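Cleaning a Steel Inner Panel and Its Grey Module

Time needed: 27 minutes, including drying. Switch the appliance off at the breaker before starting.

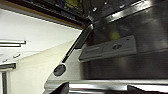 Light grey module on the steel panel, with a slotted face on the left and a dark oval button or latch on the right.

1. Mix 6 ml of dish soap into 680 ml of warm water. Do not use bleach or steel wool.
2. Wipe the steel along the grain with a damp microfiber cloth. Work up to the edge of the module — never spray it directly.
3. Clean the slots with a soft, dry toothbrush.
4. Go over the oval part with a wrung-out cloth. Do not pry at it.
5. Wipe any screw heads, then rinse the cloth and repeat step 2 with plain water.
6. Dry with a second cloth. Leave the panel exposed to air for ten minutes before restoring power.

Procedure by Hilde Van der Linden. Revised in November.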